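Part 3: Getting your episode list into Clirkport

Okay, so you've installed Clirkport and made it past the welcome screen. I'm going to walk you through loading your anime list, setting up the watch order and fixing the subtitle timing. I wrote this while moving my own list over (419 titles, and yes, I'm a little proud of that), so the steps are in the order I ended up doing them.

Before you start

You'll need the export file from your old tracker. Clirkport reads CSV and XML. If you're coming from Deseck, go to Settings, then My Data, and pick the CSV – the XML one leaves out your rewatch counts, and I only noticed after I'd deleted my account. Learn from me!

Caution: don't open the CSV in a spreadsheet program and save it again. Mine turned every Japanese title into question marks.

Importing the list

1. Open Clirkport and choose Library, then Bring In a List.

2. Pick your file. You'll get a preview of the first 20 rows. Check that the title column really has titles in it and that the episode column has numbers.

3. Choose how to match shows. I use Original Title plus Year. English Title sounds easier, but it mixes up remakes with the originals, and long-running space operas are the worst for this.

4. Press Start. The free version takes up to 800 titles in one go. If you have more than that, split the file in two and run them one after the other.

5. Go through the Unmatched tab. I had a handful in there, mostly shorts and one-off specials. Click each one and type part of the name, and it will usually pop right up.

Note: scores come across on a ten-point scale. If your old tracker used stars, Clirkport doubles them.

Setting the watch order

Plenty of series have a movie that belongs between two seasons, or a recap episode you'd rather skip (I always skip them, sorry). Clirkport lists everything by air date unless you tell it otherwise.

1. Open the series page and click Order.

2. Drag the entries where you want them. On a phone, hold your finger down until the row turns blue.

3. To hide a recap, swipe it left. It stays in your totals but won't show up in Next Episode.

4. Tap Save As and give the order a name. Leonie Maihi has shared a really good one called Lakatos for the big mecha franchises, and you can load it from the Community tab if you don't feel like building your own.

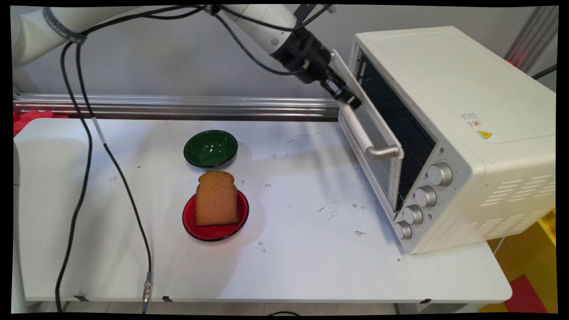
Fixing subtitle timing

If you play your own discs through the Lukitz add-on, the subtitles may come in early or late.

1. Start an episode and pause just before somebody speaks.

2. Open the Lukitz panel and pick Offset. The number is in milliseconds, so 2000 means two full seconds. A plus number makes the lines show up later.

3. Try 320 first if the lines are only slightly early. It fixed almost all of my older discs.

4. Play a minute or so, adjust, and then choose Apply to Season. If you leave it on Apply to Episode you'll be doing this again in 24 minutes.

Caution: opening songs with karaoke subtitles use a separate track. Leave the Songs box unchecked unless those are off too.

Part 4 covers seasonal reminders, which you'll want running before the September previews start.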